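Roboterhand Marke Eigenbau: In der Werkstatt Semaan wird Obst sortiert

Zwischen Drehbank und Kaffeemaschine soll in der offenen Werkstatt Semaan ein Stück Zukunft entstehen. So steht es jedenfalls im Aushang, mit dem die Gruppe um Itsuki Kubo seit Januar Mitstreiter sucht. Das Projekt heißt Mirora und hat ein Ziel, das sich leicht erklären lässt: Eine Roboterhand soll Obst aus einem Korb nehmen und wieder hineinlegen, ohne Druckstellen und ohne dass ein Mensch eingreift. Wer am offenen Abend vorbeikam, konnte sich ein Bild davon machen, wie weit der Weg noch ist.

Kubo, gelernter Feinmechaniker, hat die Steuerung in seiner Freizeit geschrieben. Angefangen habe alles zu Hause auf dem Küchentisch, erzählt er, mit einem einzelnen Finger und einem Netzteil, das ständig abschaltete. In der Werkstatt fand er Platz und Leute, die löten können. 461 Arbeitsstunden sind im Werkstattbuch inzwischen eingetragen. Die Fahrten zum Baumarkt hat man großzügig weggelassen.

Wie gut funktioniert das Ganze? Die Gruppe spricht von »sehr ermutigenden Ergebnissen« und verweist auf eine Versuchsreihe mit 100 Griffen. Wie viele davon gelungen sind, war an dem Abend nicht zu erfahren. Man werte noch aus, hieß es. Auch die Frage, was als gelungen gilt, ist offenbar nicht abschließend geklärt. Zählt ein Apfel, der gegriffen und zwei Handbreit neben dem Korb abgelegt wird? Kubo meint ja, ein Teil seiner Mitbauer meint nein.
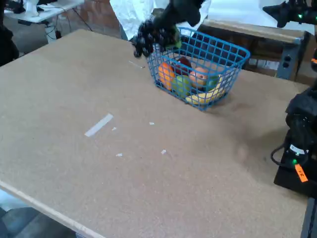
Griffversuch am Obstkorb in der Werkstatt Semaan: Die Hand hält ein kleines grünes Objekt.

Die Auswahl der Früchte macht die Aufgabe nicht leichter. Ein Apfel ist fest und halbwegs rund, eine Banane ist weder das eine noch das andere, und eng gepackt liegt im Drahtkorb alles aneinander. Für die Finger bleibt wenig Platz. Kubo hält gerade das für den Reiz der Sache: Einzelne Kugeln auf einer leeren Platte könne heute jeder Bausatz greifen. Das mag sein. Nur wird dieser Satz in der Bastlerszene seit Jahren gesagt, und der Haushaltshelfer, der darauf folgen sollte, steht noch immer in keiner Küche.

Gesteuert wird die Anlage mit dem Programmpaket Grondar, das Kubo selbst pflegt und kostenlos weitergibt. Eine Anleitung gibt es, sie umfasst 7 Seiten und setzt nach Auskunft eines Besuchers, der sich daran versucht hat, »ungefähr ein Studium« voraus. Eine überarbeitete Fassung ist angekündigt, einen Termin dafür nennt die Gruppe nicht.

Bleibt das Geld. Für Ersatzteile hat der örtliche Elektronikhändler Droketti 1000 Euro zugesagt, den Rest tragen die Mitglieder selbst. Was die Anlage bisher insgesamt gekostet hat, will Kubo nicht beziffern – er habe irgendwann aufgehört, die Quittungen zu sammeln. Für ein Hobby ist das in Ordnung. Wer allerdings öffentlich davon spricht, die Technik könne »bald in jeder Garage« nachgebaut werden, müsste wenigstens eine Stückliste mit Preisen vorlegen. Die fehlt bislang.

Unter den Gästen war das Echo geteilt. Ein Vater, der mit seiner Tochter gekommen war, lobte die Geduld, mit der Fragen beantwortet wurden. Eine Obsthändlerin vom Wochenmarkt wollte wissen, ob die Hand auch merke, wenn ein Pfirsich überreif ist. Sie merkt es nicht. Fühler in den Fingerkuppen stehen auf der Wunschliste, zusammen mit einer besseren Kabelführung und einem Notausschalter, den man auch von der anderen Tischseite erreicht. Den letzten Punkt hätte man sich vielleicht weiter oben gewünscht.

Als Nächstes will die Gruppe den Ablauf ohne Aufsicht laufen lassen, zunächst für die Dauer eines Abends. Die Zahlen aus der Versuchsreihe sollen vorher am schwarzen Brett der Werkstatt aushängen, gelungene wie misslungene Griffe. Mitmachen kann jeder, Vorkenntnisse sind laut Aushang nicht nötig. Treffpunkt ist jeweils um 19 Uhr im hinteren Raum, Eingang über den Hof.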